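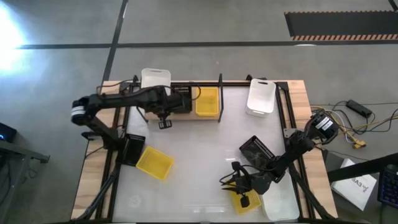 早上六点四十到车间，比平时早。昨天晚上我没有睡好，想着今天班组会上要轮到我说话，用中文说，而且要说十分钟。我把要说的句子写在手机里，在公共汽车上念了两遍。第二遍的时候旁边的人看了我一眼，我就不念了。

先写一下我现在的工作，过几年我再看这本日记的时候也许会忘记。Kiiskinen的周转车间收回客户用过的容器：白色的塑料箱、黄色的篮子、黑色的托盘。它们从客户那里回来的时候是混在一起的，什么方向都有，有的躺着，有的立着，有的一个套着一个。以前我们四个人站在台子旁边，用手把它们分开，看有没有裂，看有没有标签没撕干净，然后同一种叠在一起，送去清洗。现在台子上装了Zelteck的两条机械臂，一条在左边，一条在右边，分和叠这两件事慢慢交给它们。我们四个人里面，两个去了清洗线，一个去了发货，我留下来，职位的名称改成“单元操作员”。工资条上也是这么写的。我第一次看到这个词，查了字典，字典里“单元”的第一个解释是住房。

我在工厂里做手工的活儿一共做了十三年，前面的几年在我自己的国家，后来在这里。所以我可以说，我知道用手分箱子是什么感觉。白箱子有一个可以伸手进去的口，拿起来很舒服。黄篮子很轻，但是边有一点薄，一天拿下来，手指第二个关节会疼。黑托盘最麻烦，它平，贴在台面上的时候手指没有地方进去，要先推到桌子边上，再从下面托起来。我以为机器不会有这种麻烦，可是机器也有。夹爪碰到平放的托盘，两个指头在上面滑来滑去，好像一个人戴着很厚的手套在桌上捡硬币。所以我们现在放料的时候，尽量让托盘立着，或者斜靠在什么东西上。

这件事是我今天在班组会上说的第一点。我说：“托盘请不要平放。”大家都点头。然后发货那边的一个同事问，如果我们每次都要帮它把托盘摆好，那么它帮我们做了什么？

我准备的句子里面没有这个问题的回答。我停了一会儿，说，现在是学习的阶段。他说，它学习，还是我们学习？有几个人笑了，我也笑了，不过我的脸有点热。班长替我说了两句，说第一个月都是这样的，到第三个月再看。

我想把这个问题在这里好好地回答一次，用写的，写的时候我的中文比较好。

它帮我做了什么：我的肩膀不疼了。以前下班以后，我右边的肩膀抬不起来，挂衣服要用左手。上个月我们的台子一共过了2,464个容器，是班长贴在墙上的数字，其中一部分是机械臂拿的，一部分还是我拿的。墙上没有写各是多少。我问过，班长说系统还没有分开算。我自己觉得，容易的都是它拿的，难的都是我拿的。套在一起拔不开的两个篮子，它是不会的。它夹住上面那个往上提，下面那个也跟着起来，走到一半掉下去，“啪”的一声。我听到这个声音就站起来，按暂停，走过去，把它们拔开，再按继续。一个上午要站起来很多次，我没有数。

它拿走了什么：说话。这个我在会上没有说。以前四个人围着台子，手在动，嘴也在动。我的中文有一大半是在那张台子旁边学的，哪个菜场的豆腐好，孩子中考要多少分，婆婆生病了请假怎么请。我刚来的时候只会听，听了半年才开始说第一句，是“这个裂了”。她们都停下来看我，然后都很高兴，像是听见小孩子开口了。现在我旁边是两条机械臂，电机转的声音不大，我戴着耳机听广播也是允许的（只能戴一只），可是广播不会停下来等我。

去清洗线的两位同事，我每天中午在食堂还能见到。她们说清洗线很热，但是有人一起说话。其中一位大姐今年五十岁，到了退休的年龄，手续已经办了，做到这个月月底。她说她走得正好，机器的东西她不用再学了。我问她，如果不退休，愿不愿意学。她想了想，说愿意是愿意，但是屏幕上的字太小。后来我回到台子旁边看那个屏幕，字真的太小了，我平时没有注意到。我用笔把“屏幕字体”写在手背上，下午去说。

上午的情况记一下。七点半开机，左边的臂先回零，右边的臂后回零，没有报错。八点多的时候右边的臂停在一个篮子上面，夹爪张开着，不下去也不走。我等了一会儿，屏幕上写“等待识别”。我看了看，觉得是灯光的问题。这个季节早上的太阳照进来，地面会有一块特别亮，我自己看着也要眯眼睛。我把篮子转了一个方向，它马上就认出来了。我在记录本上写：光线太强，黄篮，转向后正常。记录本是纸的，Genness的工程师每个星期来拍照一次，拍完了带回去看。她说我写得比别的工厂清楚。我很高兴，虽然我知道我写得清楚是因为我只会写短句子。

Genness负责的是软件，Zelteck负责的是机械臂，这两家有时候会说对方的不对。识别错了，Zelteck说是软件；夹不住，Genness说是夹爪。我在中间，两边的话都听得懂八成，剩下的两成我猜。上个星期为了右边那条线缆的事情，两边在电话里说了很久，线缆挂在手腕旁边，臂转到一定的角度它会晃，我怕它勾到篮子的洞。Zelteck说这个长度是设计的长度。Genness说可以在程序里让手腕少转一点。我说，能不能用扎带绑一下。电话里安静了一会儿，然后两边都说要回去评估。评估到今天还没有结果。我抽屉里有扎带，但是规定写着操作员不可以改动设备，所以扎带还在抽屉里。

这就是我说的改变里面比较难讲的一种。以前台子上什么东西不好用，我们自己就弄了。台面的木边有一处刮手，一位同事从家里带了砂纸来，五分钟磨好，没有问过谁。现在每一件小事都要写单子，单子要选类别，类别里面没有我要的那一项。我理解安全的道理，机械臂动起来是有力气的，我第一次看培训的录像时心里也害怕。但是我觉得自己的手变小了一点。我不知道中文这样说对不对。

中午吃饭，食堂是Boverero承包的，今天有番茄牛腩和炒莴笋。Boverero上个月也换了自动结算的机器，盘子放上去，它自己看盘子的颜色算钱。打菜的阿姨还在，收钱的阿姨不在收钱了，现在站在机器旁边教大家怎么放盘子，两个盘子不能叠着，筷子不能搭在盘子上。我端着盘子站在那里，忽然觉得我和她是同事。我想跟她说这个，可是后面排着队，我就说了谢谢。

大姐说退休以后要去女儿那里住一段时间，帮忙带外孙。她问我以后怎么打算。我说，班长告诉我，下半年可能要再装一个一样的台子，如果装了，两个台子都归我一个人看。她问加钱吗。我说还没有谈到。她放下筷子，很认真地教我应该怎么谈，先说什么，后说什么，什么时候不要说话。她说你的毛病是太快说“可以”。我说可以。她就笑了，用筷子头点我的手背，刚好点在“屏幕字体”四个字上。

下午一点，我去说了字体的事。班长让我写单子。类别我选了“其他”。“其他”里面有一个空格，最多写五十个字，我数着写：操作屏幕字体偏小，年纪大的同事看不清楚，影响学习新岗位，请问能不能放大，或者换大一点的屏幕，谢谢。我觉得写得还可以。后来又想，大姐月底就走了，别人看到“年纪大的同事”会不会觉得是在说自己？可是已经提交了，提交以后不能改。

下午主要是换班的同事来学操作。他原来开叉车，二十几岁，学东西很快，按钮看一遍就记住了。可是他不看台子，他看屏幕。屏幕上写“抓取成功”，他就放心了，其实夹爪里面的篮子已经歪了，只挂住一个边。我告诉他，先看台子，再看屏幕，耳朵也要用，篮子夹稳的时候和没夹稳的时候声音不一样。他问怎么不一样。我想用中文形容，没有找到词，只好让他闭上眼睛听。他不好意思闭眼睛，我就先闭。我们两个人站在那里听了几次。他说好像有一点点不一样。我说对，就是那一点点。

这个“一点点”我从哪里知道的呢？我想是以前用手拿的时候知道的。裂了的箱子，放下去的声音是哑的，好的箱子声音是脆的。四个人都听得出来，有时候一个人放下去，另外三个人一起抬头。机械臂听不出来，它没有装耳朵。裂了的白箱子它照样叠上去，叠得很整齐，到了清洗线才有人发现，再送回来。上午送回来两个，都是我放过去的时候没有看见的。我跟换班的同事讲了，他很有兴趣，问可不可以装一个麦克风。我说你去问Genness。他真的拿出手机记下来了。我有一点高兴，也有一点别的感觉。如果真的装了麦克风，那么下一次它帮我做的，就是我现在最会做的事情。

我回家的路上一直在想这个。我不反对它。我的肩膀好了，这是真的，昨天我用右手挂了窗帘。我也喜欢学这些词：回零、夹爪、示教、节拍。“示教”我特别喜欢，就是用手带着机械臂走一遍，让它记住，像大人拉着小孩子过马路。培训的时候我带着左边的臂走过，它比我想的重，也比我想的听话。那天回家我给妈妈打电话，说我今天教了一条手臂。妈妈说什么手臂，谁的手臂，她以为我受伤了。

可是我不太会回答会上那个同事的问题。如果明天他再问，我想这样说：它帮我拿了重的，我帮它看了它看不见的，现在两边的账还没有算清楚，请班长把墙上那个数字分开写，哪些是它拿的，哪些是人拿的，这样大家讨论的时候有一个根据。这个句子太长，我要把它剪短。明天早上在车上再练习，小声一点。

还有几件小事，写在这里免得忘：
工作鞋左边的底开胶了，去仓库换，要带旧的去。
Genness的工程师说下次来会带新的识别程序，光线强的时候应该好一些。我要提前把早上的记录整理出来。
线缆的评估再问一次。
给大姐买什么礼物？她说过清洗线那边的人要一起凑钱，我想单独送一个。老花镜不行，她会以为我在说屏幕的事。也许买一个好一点的保温杯，她现在那个盖子漏水。

晚上煮了面，放了两个鸡蛋。写到这里已经十点二十，字典开着，今天查了七次：“哑”“脆”“承包”“莴笋”“结算”“外孙”，还有“根据”，这个词我总是和“依据”分不清楚。问过换班的同事，他说差不多，随便用。我不喜欢随便用，周末要找例句看一看。

窗帘挂得有一点斜，先睡觉，以后再弄。

本网站使用 Cookie 来改善您的浏览体验。继续浏览即表示您同意我们使用 Cookie。 接受 仅必要 了解更多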